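Refitting a café without closing it

Svenja Lindemann has run the Dukunska café for 14 years, and for most of that time the room looked much as it did when she took it over. Last December she decided to change it. She had 30 seats, a counter in the wrong place and a queue that ran across the door to the toilets.

"People were standing in the way of other people," she says. "I had stopped noticing it. Then my sister came in for lunch and asked why everyone had to say excuse me all the time."

She asked two firms for a price. Harms wanted the café shut for the whole job. Ronico offered to do it in stages, working in the evenings, and she took that even though it cost more.

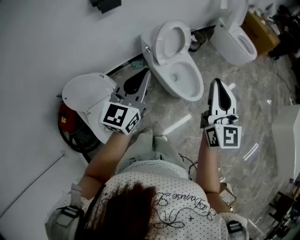 Moving the counter

Pascal Ehlers planned the work for Ronico. He says the counter came first and the rest had to follow from it.

"You find out where the water and the drains are before you draw anything," he says. "Owners come with pictures of chairs they like. I look at the chairs last."

The counter now runs along the left-hand wall, with the till at the far end from the door. Moving it meant lifting part of the floor to bring the waste pipe across, and that took longer than anything else. Lindemann sold coffee from a trolley by the window while it was being done. There was no hot food and she lost some regulars for a time, though she says most are back.

She gave up six seats to widen the way through. It worried her more than the bill did.

"I did the sums several times. Fewer seats, same rent. But the old corner table was hardly ever used at lunch, so on paper I was losing seats that were empty anyway."

The lighting was argued over as well. Ehlers wanted low lamps over every table. Lindemann had worked under low lamps in another place and remembered customers knocking their heads when they stood up. They settled on wall lights – plain ones, on two switches, so that the back of the room can be dimmed in the afternoon.

One thing she would do differently is the flooring by the entrance. It was chosen from a small sample and shows every footprint when it rains. A larger mat has been ordered.
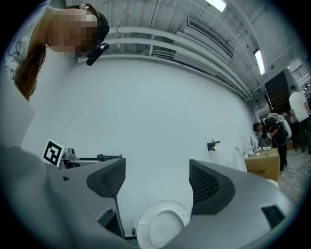
Kyung-tae Sung thinks the toilets should have been done before the lights. Customers forgive a dark corner, he says, but they do talk about a door that won't lock.

Lindemann agrees, up to a point. The door was mended in the last week of the work, and she says it could have been mended in the first.

"It was a small job and it kept sliding down the list," she says. "If you are writing a list, put the small jobs at the top."

She has kept the old chairs. They are being recovered a few at a time, and the last of them should be back by the end of the summer.

July 2025 | Contact us | Privacy | All rights reserved | Back to top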